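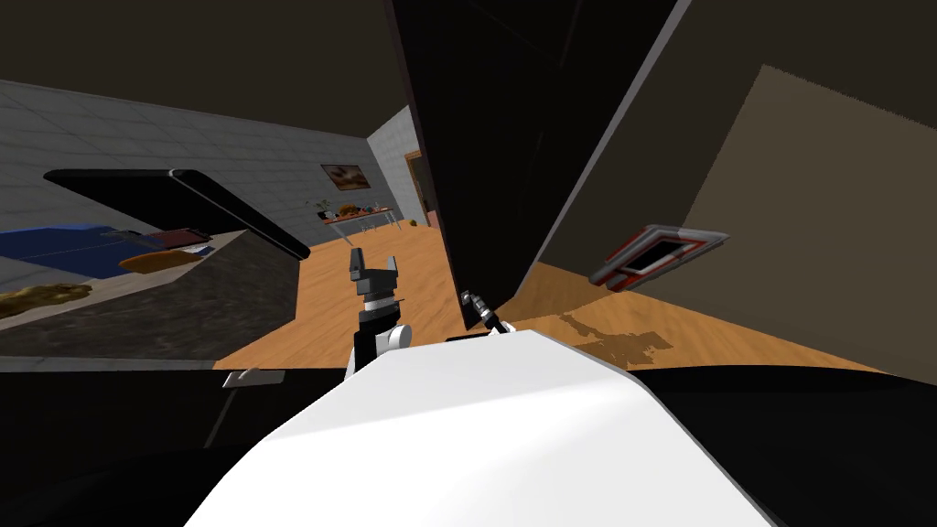 Budget the simulation before the arm

Opinion
Filed under: Equipment planning

Most purchase requests for a household mobile manipulator put the hardware on the first line and the simulation work near the bottom, under "software and misc." The order should be reversed. A two-armed mobile base is a capital item with a known price, a known lead time and a known warranty. The simulation work that decides whether the base was the right one to buy has none of those, and it is the part that runs over.

Take a plan of the size many small labs are writing now. Ours covered 33 months and one robot. The first draft gave 94 percent of the money to the machine, its spare grippers, shipping and the service contract. What was left had to pay for compute, scene building, storage and the staff hours to look at the results. We were asked to approve it on a Friday and sent it back the next week.

The objection was simple. The request named a base model from Vatdale with a fixed-height torso and parallel grippers. It did not say how wide the doorways were in the target homes, how far the arms had to reach past an open door, or how much floor the base needed to turn. These are cheap questions in a simulated house and expensive ones in a real one. A base that is too wide is not corrected by a firmware update.

The revised plan used Purero for the house models and Presside to run the jobs. Neither is remarkable. Both are billed by the month and can be stopped, and a purchase order for a robot cannot be stopped once it ships. We ran the candidate bodies through the same set of rooms and logged contact, reach and what the head camera could see of the hands during each task.

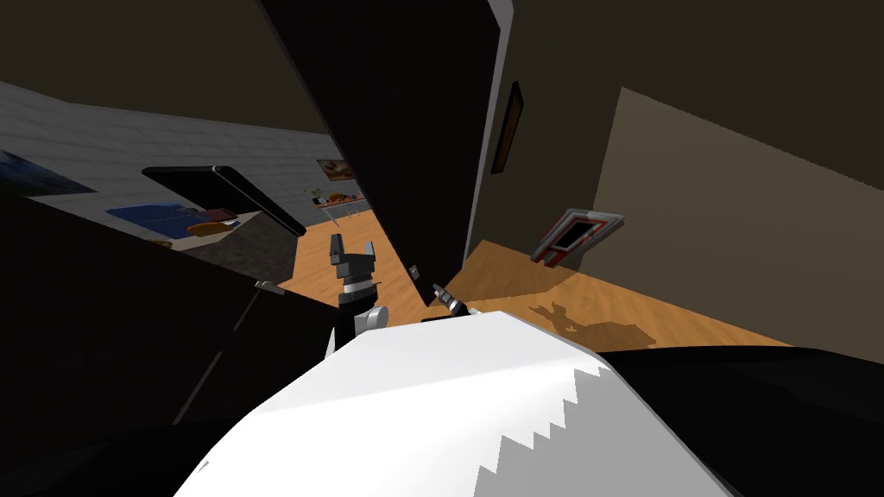 View from the robot's head in simulation, both grippers forward, with a door panel across the upper center.

Views like this one belong in a purchase file. A data sheet gives a camera's field of view in degrees. It does not say how much of that field is taken up by the robot's own body, or by a door at close range. If the view is poor, the buyer may need a wrist camera, and wrist cameras bring cables, mounts, calibration time and another line in the budget. It is better to learn this before the quote is signed.

There are fair arguments against spending this way. Simulated contact is still weak, and soft items behave badly in most engines. Scene building uses skilled hours that a small group may not have. Stelmakh, the integrator that bid on our installation, argued that a short on-site trial would tell us more than several months of runs. For grasping, I agree. For clearance, reach and camera placement, I do not. Those are mostly geometry, and the geometry is good enough.

My recommendation is to split the request into 3 stages with a separate approval for each. Stage one pays for simulation only and ends with a written list of dimensions and sensor positions. Stage two pays for a rental or a loan unit to test grasping. Stage three is the purchase. Hold back roughly 7 percent of the total until the third stage closes, and do not let it be spent on accessories.

Two smaller points on accounting. Compute should be charged to the same project code as the robot, or the comparison between them will never be made. Scene files should be listed as assets and stored where the next project can find them. We paid to build one kitchen twice.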